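首页 > 话题 > 机器人与自动化 > 连载帖

本站使用 Cookie 以改善浏览体验。继续浏览即表示您同意我们的隐私政策。[接受] [管理偏好]

我最近的工作是教机器人收拾东西。更准确地说,是我收拾东西,机器人以后看着学。再准确一点,是我收拾了一个月别人弄乱的东西,机器人还没开机。开个串,想到哪写到哪。

先说职称。合同上写的是“演示操作员”。我妈问我每天演什么,我说演一只夹子。她沉默了一会儿,问有没有五险一金。

工具是手持夹爪,腕部带一个鱼眼镜头。捏一下扳机,两根指头合上,松开就张开。听着像超市里试玩的玩具,拿两个小时以后就像哑铃了。

项目内部代号叫 Sorkis,没人解释过是什么意思。隔壁组叫 Tustesby,也没人解释过。我怀疑取名字的人和定指标的人是同一个,都不用解释。

说指标。六月的目标是 864 条有效演示。重点在“有效”。我第一天交了 70 条,审核留下 40 条,退回理由里出现最多的一句是“动作犹豫”。我活到现在第一次被人用这四个字写进表格,还挺准的。

什么叫动作犹豫呢:夹子伸到一半,停住,想一下先拿哪个,再往前。人就是这么拿东西的。但模型会老老实实学会“伸到一半停一下”,然后每次都停,停得特别虔诚。

所以现在的规矩是想好了再伸手。这规矩我奶奶也讲过,她没收数据采集费。

第二难的是软的东西。硬的圆的都好办,夹住就是夹住了。一团皱的,每次皱法都不一样,昨天的手感今天作废。我现在看见纸巾会先绕着它找角度,在家里也这样。吃饭的时候被同桌的人看了好几眼。

也有人问为什么不用遥操作。我们用过,Flitex 那套,主手在这边,从臂在那边,延迟不大,但足够让你怀疑自己喝了酒。夹一个东西要二十秒,夹完了手心全是汗。手持的快得多,代价是机器人那边的运动学要自己想办法。反正想办法的不是我。

遥操作有一个好处我得承认:坐着。手持这边基本是蹲着、弯着、侧着,哪里有东西就把自己折到哪里去。上班一个月,腰比夹爪先进入保修期。

还有视角问题。你以为你在看东西,其实要紧的是镜头在看什么。手腕一歪,整个世界跟着歪,人是感觉不到的,回放的时候才知道自己全程在教机器人躺着干活。 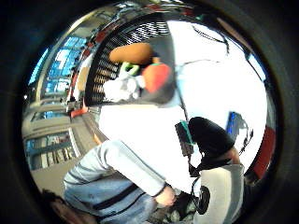
Ronja Wikström:歪一点没关系,别每条都歪得一样就行。我们之前有一批数据,所有人都习惯从右边进手,训出来的策略碰到左边的东西就原地发呆。后来补采了很久。你们有规定进手方向吗?

回 Ronja:没有规定,只有一句“请自然操作”。问题是一个人自然起来,每次都是同一种自然。我回去翻了自己的记录,连着 10 条都从右边进,第十条甚至比第一条更右。看了你的评论以后我开始掷硬币,正面左边进,反面右边进。掷硬币的时间不计入演示时长,我问过了。

顺便说,掷硬币这个办法执行了半天就出了问题:反面的时候我很流畅,正面的时候我像在用别人的手。于是左边进的那些又被判“动作犹豫”。我现在左手边和右手边的留存率差得能画成对比图,谁要做论文插图可以找我。

说说好几个人一起干活。腕部镜头离得近,视野又宽,旁边的人蹲得靠前一点就全进去了,袖子、后脑勺、半条裤腿。文档里管这个叫“背景多样性”。我管这个叫让一让。

文档写到这里就很有哲理。第三章说背景要丰富,第五章说无关运动要少。两章的作者应该坐下来吃顿饭。

再讲一个新人常犯的错:夹完马上停录。东西放下了,手一松,扳机一按,收工。结果模型学会了放,没学会走,放完以后夹子就悬在那里,跟舍不得似的。收尾要退出来,退干净,停一拍,再结束。我带的新人问停一拍是多久,我说就是你觉得有点尴尬的时候。他理解得很快。

反过来也有,开头录太长。先在空中晃两圈,找找手感,再下去。模型学会了起手先晃两圈。有一天真机测试,它认认真真晃了两圈,然后夹空了。组里很安静。大家都认得那两圈是谁的。

是我的。

失败的要不要留,组里吵过。一派说夹掉了就删,机器人不需要知道人类会手滑。一派说掉了再捡起来那段最值钱,不然它掉了东西就只会站着。我站后一派,原因是我手滑得多,这样我的废片就成了珍贵样本。目前的结论是:掉了、又捡起来了,留;掉了、骂了一句,画面留,声音删。

评论区有人问会不会把自己教失业。按现在的进度,我会先因为腰失业。真机上周的最好成绩是把一样东西从左边挪到右边,挪的过程里很稳,挪完以后又挪了回去。从数据的角度看完全合理,我上午收,下午还原场地,忘了停录。

对,还原场地。收拾完了要重新弄乱,不然下一条没得收。而且不能乱得太像,乱也要乱出分布来。我现在的专业能力有一半是制造混乱,简历上打算写“场景随机化”。

Zakharchenko 标定板又找不到了,这是另一个故事。没有它时间戳和位姿对不齐,今天下午采的全部待定。最后是在一堆等着被收拾的东西里翻到的,已经有人把它当道具夹过了,还夹得很好,判了有效。

问设备的统一回一下:夹爪不外卖,指尖的垫片是消耗品,磨亮了就换,别等打滑。扳机弹簧别自己调松,省力是省力,开合宽度的读数会飘,我调过,当天全退。

手腕疼的话换手。换手以后数据很丑,但 Ronja 说得对,丑得不一样也算贡献。明天去试左手,顺便把硬币带上。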